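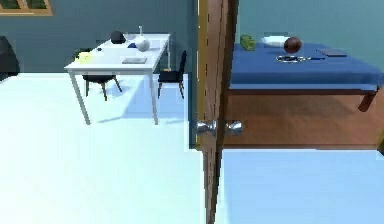 Rendered interior: a white table in a room with an open wooden door.

Triltgate Statements Corpus: README

The Triltgate Statements Corpus is a collection of public statements by foreign and defence ministries about military alliances, joint exercises and the stationing of troops abroad. It was put together at Netard for work on how official warnings are worded and how that wording changes when other outlets repeat it.

Version 6, released July 10, 2023. It replaces the February release, which had faulty paragraph breaks in the Baltic files.

Contents

The corpus holds 3000 statements in English. Most were issued in English by the ministry itself. A further 422 items are news reports that quote one or more of the statements, and these are kept in a separate folder called reports. Each report carries the identifiers of the statements it quotes.

Statements are plain text files in UTF-8, one statement per file. The file index.tsv gives the identifier, issuing body, country, date of issue, original language and word count. Where a ministry later changed the text on its own site, both versions are kept and the later one has the suffix r.

Labels

Every statement has one main label: warning, reassurance, protest, announcement or other. Two readers labelled each text on their own and a third settled the disagreements. The line between warning and protest gave the most trouble – a protest looks back at something already done, a warning looks ahead, and many statements do both. In those cases the label follows the opening paragraph.

A sample of 100 statements also has sentence-level labels. These mark conditions ("if", "should", "in the event of"), named countries and any mention of a response. The guidelines are in the file guide.txt and follow the Holtemby scheme with small changes, listed at the end of that file.

Known problems

Press conference transcripts are included only where the ministry published them as text. Spoken remarks are therefore thinly covered, and smaller ministries more so. Country names are left as the source wrote them, so the same place can appear under two spellings. Some translated statements are stiff in English and should not be used to judge tone.

The word counts in index.tsv include headings and datelines. The Fothergill splitter, used for sentence breaks, stumbles on ranks and initials – check these by hand if your work depends on sentence length.

Use

The corpus is free for teaching and research. The labels describe wording only. They say nothing about whether a claim in a statement is true or whether a threat was carried out. Please cite the corpus by name and version number.

Corrections can be sent through the Netard issue page. Give the identifier and the line.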